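最終更新日：2019年10月10日
印刷する｜メールで送る

台所のロボットアーム、据え付けと手入れの覚え書き

シミュレーターの中の台所でも、アームの置き場所が悪いと作業は進みません。Gomoteoの台所シーンで白い一本腕のアームを動かしてきて、設定のたびに見直している点をまとめます。

まず土台です。アームは床に敷いた濃い茶色のマットの上に立てています。マットの位置を基準にしておくと、テーブルを動かしたあとでも元の配置に戻せます。ベースの座標はマットの角から測って設定ファイルに書き、画面上でドラッグして合わせるのはやめました。ドラッグで合わせた日は、次に開いたときに必ずどこかがずれています。

テーブルとの間隔は、手先が天板の奥の縁まで届くかどうかで決めます。肘が伸びきる姿勢でしか届かないときは、ベースを3センチずつテーブル側へ寄せて試してください。寄せすぎると、今度は手前の縁に肘の下側が当たります。 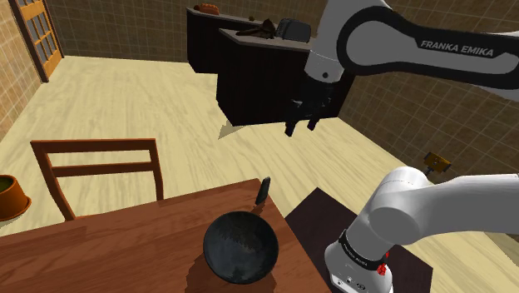

待機姿勢は、指を下に向け、何も持たせず、床の空いた場所の上に浮かせた形にしています。テーブルの真上で待たせると、シーンを読み直したときに鍋の柄や道具と重なり、物理計算の一歩目で物が飛びます。指は完全に閉じず、少し開けて保存します。閉じたまま始めると、把持の判定が最初から「つかんでいる」になることがあります。

柄のある鍋は、柄の向きも保存しておきます。底の位置だけ戻しても、柄が手前に回っていれば経路は使えません。

手先の初期化は次の順です。
・関節の角度を読み込む
・指の開きを読み込む
・重力を有効にする
・60ステップ空回しして、揺れが収まるのを待つ
順番を入れ替えると、腕がわずかに沈んだところから始まります。沈みが気になる場合は、重力補償の項目が外れていないか確認します。

天板に物を並べるときは、器と、背の高い道具との間をあけます。指の幅だけ見て詰めると、手首の太いところが先に当たります。立てて置く物は接触形状も開いて見ておくこと。見た目の形と当たり判定の形が違う物は珍しくなく、ドリルのような形の物は箱ひとつで代用されていることがあります。
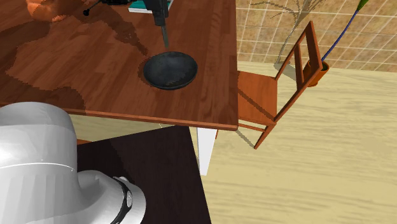 文・Leonidas Rallis（Plilitz 作業ノート係）　2ページ目の修正：Gijs Visser

椅子も忘れがちです。背もたれは動かない物として登録し、経路計画の障害物一覧に入れます。見えているだけで一覧にない家具は、計画の上では空気と同じで、腕はそのまま突っ込みます。鉢植えの葉や細い枝は当たり判定を切っても構いませんが、鉢は残してください。

見回り用の視点は、部屋全体が入るものと、テーブルを高いところから見下ろすものを用意しています。全体の視点では待機の高さを、見下ろしの視点では物どうしの間隔を見ます。片方だけで済ませると、横から見て離れているつもりの物が奥で重なっていた、ということが起きます。

動きがおかしくなったときの直し方も書いておきます。関節が細かく震えるなら、ゲインを下げる前に時間刻みを確かめます。うちでは設定39番を読み込むと震えが出て、調べたら刻みだけ古い値のままでした。指が物をすり抜けるなら摩擦の値ではなく、指先の接触形状が抜けていないかを先に見ます。アームの更新版を入れた直後に多い症状です。

設定ファイルは上書きせず、番号を足して残します。現在は31番から先を使っていて、それより前のものはSakeoの旧形式なので読み込めません。変換の手順はManolis Fragkouのメモにあります。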